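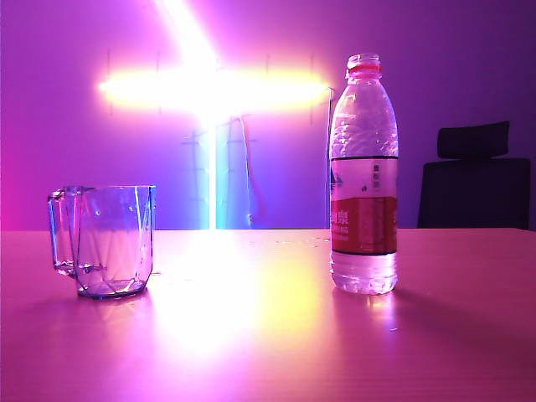

Ruddock terminal metering: does anyone believe the March number?

flangeface
Volia put out its terminal report and says losses at Ruddock are down to 48 barrels a day. Last year the same people told us you couldn't get a decent number out of that place with the old tank gauges. No new meters that I've heard of. So how did they measure it?

dipstick_2245
They did put meters in. Filtside skids on the two export lines. The line from Skastitz still goes by tank dip, I think.

flangeface
You think, or you know? The Skastitz line is where everybody said the oil was going missing.

barge rat
Know it for a fact, I load there. Two skids, and one was bypassed the whole time I was on the dock. The guy on shift said "calibration." Could be true. Could be true for a year. 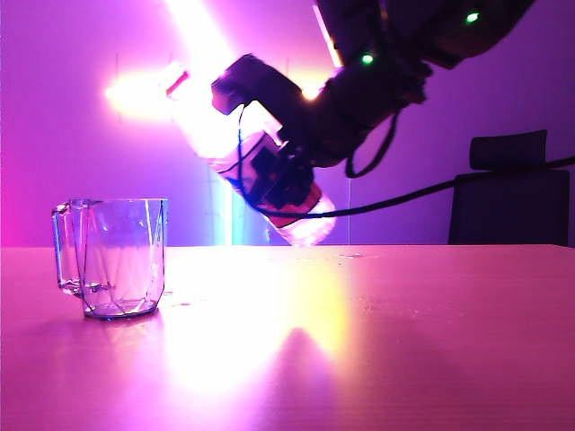 dipstick_2245
Bypassed for calibration is normal. You people see a closed valve and call it theft.

flangeface
I didn't say theft. I said I don't know what the 48 is based on, and the report doesn't say either. Page 15 has a chart with no units on it.

tallowby
Used to do custody transfer audits, different country. If one leg is metered and the other is dipped, your error on the dipped leg can easily be bigger than the loss you're reporting. I'd want the proving records before I believed 48 or 100 or anything else.

barge rat
Good luck getting those. We asked for our own loading tickets and waited nearly 15 weeks.

dipstick_2245
Fine, but it's still better than what they had. Some meters beat no meters.

tallowby
Depends who reads them. Has anyone got the appendix? The link on the Volia page just goes back to the summary.

flangeface
Same for me. I've emailed them and will post it if they send it.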